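How Does a Desk Fan Make You Feel Cool?

Stand in front of a fan on a sticky July afternoon and – ahhh! – you feel better right away. So the fan must be making the air colder, right? Nope! The air coming out is just as warm as the air going in. The trick is happening on your skin.

Your body makes tiny drops of sweat. When sweat dries, it carries heat away with it, and moving air helps it dry faster. Wind does the same job when you ride your bike down a big hill!

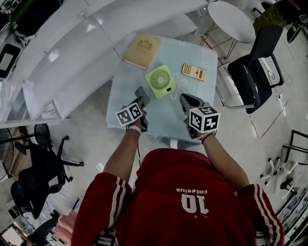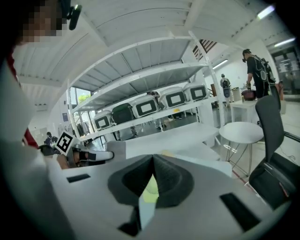
Inside every fan is a motor, and the motor spins a set of blades. Each blade is tilted a little, so it pushes air forward as it goes around. Blades can spin super fast, so they need a cover that lets air through and keeps fingers out. On the lime-green fan on the table, the cover is the round grille, set into a square body. Next time you see a fan, look for its grille (but don't poke anything into it!).

Try this at home: wet the back of one hand and leave the other one dry. Now wave a piece of cardboard at both. Which hand feels cooler? Count to 29 and check again – the wet one should still be winning!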